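Prallusside open house, 8/21/21

I had been trying to get into the Prallusside workshop since April, when Macario Zepeda gave a short talk at our makers' evening and let slip that they have a two-arm cell there that practices on small hardware-store junk. Keyrings, hooks, bits of chain. I went home that night and couldn't stop thinking about it! So when the open house was announced I had my name down within the hour, and I drove up with a thermos and a notebook and got there well before the doors opened.

The building used to be a print shop and it still smells a little of ink near the stairs. You sign in, you get a sticker, and then you're free to wander. Most people headed straight for Prismont, the big sorting line on the ground floor, which is loud and fast and has a viewing platform. I gave it 20 minutes and enjoyed every one of them, but what I'd come for was upstairs.

The two-arm cell is called Serrano. It shares a long room with a smaller training bench named Poko, where visiting students get to break things before they are let near anything that matters. Skye Jardine looks after both. She was supposed to be giving a ten-minute talk on the hour, but by the second round it had turned into a long conversation with whoever was leaning on the rail, and I was leaning on the rail for most of the afternoon.

She started with the fingers, and I'm so glad she did, because I had walked in thinking of the arms as the interesting part. The fingers on Serrano are yellow molded pieces with windows through them, and they take all the abuse. They close on wire, on edges, on each other. They get bumped into the table when somebody types a bad height. Skye keeps a drawer of spares and a paper card for every pair, with the date it went on and the cycles it has done. A pair gets looked at every 200 cycles and comes off at 2000 whatever it looks like. She used to wait for visible wear, she told us, and lost a week chasing a fault in the software that was really a tired left finger flexing a hair more than the right.

She had a worn pair out on a tray and let us handle them. You can feel it before you can see it. Press the two together, hold them up to the window, and if a line of daylight shows between the faces near the tip, they're done. The good pair next to them shut with no light at all. I must have done it five times.

Then the routine at the start of a shift, which I wrote down as fast as I could:

Wipe the inner faces of all the fingers with a dry cloth.
Close each gripper fully with nothing in it and look along the seam.
Check the screws on the mounting block by hand, then with the driver.
Move each arm slowly through its full reach and watch the cables the whole way.
Bring the two grippers toward each other over the table and stop short.
Only then put parts out.

The cable step got the most questions. Cables are the thing that fails quietly, according to Skye. A bundle that hangs nicely in the home position can pull tight or rub when the wrist turns over, and nothing shows on the screen until one day a signal drops for a split second and the arm stops dead. So she watches with her eyes, at slow speed, with one hand near the stop button. She found a rubbed spot that way on cycle 345 of a fresh setup and was still pleased about it, months later. I would be too.

Bringing the grippers together is the other delicate bit. Each arm has its own idea of where the middle of the table is, and the two ideas drift apart. Her check is simple – send both arms to the same agreed point, a little apart in height, and see whether the tips line up. If they don't, she corrects one arm and never both, and writes down which one. Macario came by at this point and admitted that he once corrected both, and that it took the two of them until dark to get back to where they'd started.

Keyrings, by the way, are a wonderful thing to practice on. They're thin and springy, they hook into each other, and the ring you want is never the one lying flat. Passing something like that between two grippers asks for everything the morning checks are meant to protect: a clean seam, tips that meet, arms that agree. 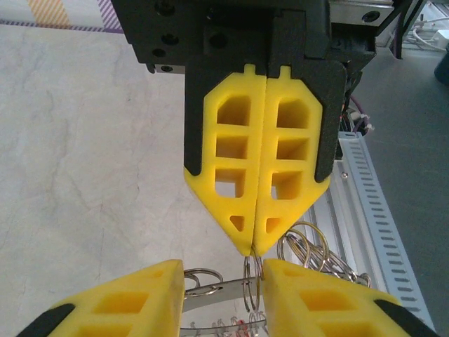
Serrano up close: one pair of yellow fingers shut, the other pair open underneath, and the keyrings between them.

I asked what happens when a pair has to be changed in the middle of a run. Skye parks that arm, cuts the power to it, swaps both fingers even if only one is bad, and begins the card again from zero. Then it's the seam check and the meeting check before any parts go back. The swap is quick. The checks take longer, and she doesn't let anyone skip them, Macario included (he was standing right there, nodding).

I stayed until they started stacking the chairs and had a go at Poko on the way out, where I managed to drop a coat hook twice and pick it up once. There's coffee on the landing, the cake goes early, and parking behind the building is free if you don't mind gravel. If they run another of these I'd say go upstairs first, while it's quiet, and ask to see the finger drawer.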